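Ticket 1003: Entry cabinet, door rubs and lower shelf sits out of level
Status: Closed
Opened by: Precious Barredo
Assigned to: Rommel Malabanan, Setura building support

Reported problem

The shoe cabinet by the entry door in our office doesn't close right. The door rubs at the bottom corner and pops back open about an inch. Slippers also slide toward the right side if you leave them near the front. We've had it since April and it was fine until people began using the lower shelf for bags.

First reply, 9:40 a.m.

Please take everything off the lower shelf and try the door again. Let me know if it still pops open. Also, which cabinet is this? We put in two kinds, the Vedora 60 and the Vedora 70, and the shelf pegs are different.

Precious, 10:15 a.m.

It's the 60. Emptied the shelf, door still rubs. I measured the opening at the top and bottom and got the same width both times, 600 mm, so I don't think the sides have spread.

Visit notes, Rommel

Checked the floor first. It drops a little toward the right, so I put a shim under the front right foot. That took care of the slope on the shelf.

The door was a separate problem. The lower left hinge had backed out by most of a turn. Tightened it and the door lifted, but then it touched at the top. Backed off the depth screw on the top hinge a quarter turn at a time until the gap looked even. Opened and closed it ten times with no rub.

Left the side panel screws alone. They were snug. Did not touch the icons on the back wall either – Ximena asked that they stay where they are.

Follow-up, Precious, 2:30 p.m.

Door closes now. One more question. Can the slippers go back in the usual way, heels out, or should they be pushed to the back? The brown fuzzy ones with the little ears on the toes are the ones people always leave near the front.

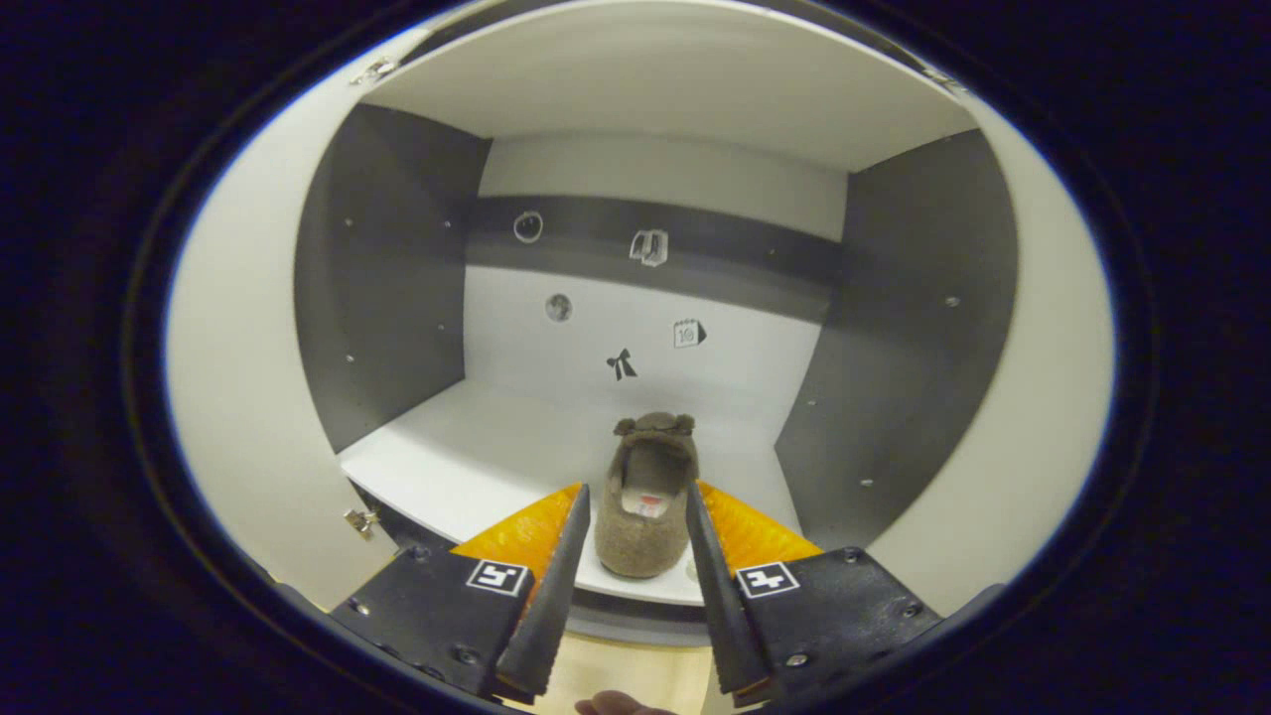
Page last changed: April, 4:05 p.m.

Heel end toward the opening is fine, near the front center, under the black bow icon. A slipper on the shelf won't bother the hinges. Just keep the toes pointed at the back wall and make sure nothing hangs over the front edge, or the door will catch it and you'll be back to the same rubbing.

Bags should go on the hooks. If the door starts to pop open again, check the lower left hinge before moving the shim. A hand screwdriver is enough. Please don't use a drill on it – the screws strip easily.

Closing the ticket. Reply to this thread if it comes back.

14 views · 2 shares · 3 comments

Maricel Yap
Same rub on ours upstairs. It was the hinge screw for us too. Didn't need the shim.

Lingyun Li
Does the quarter turn thing work on the 70? Ours touches at the top only.

Rommel Malabanan
Yes, same hinges. Do the top one first and check the gap after each turn.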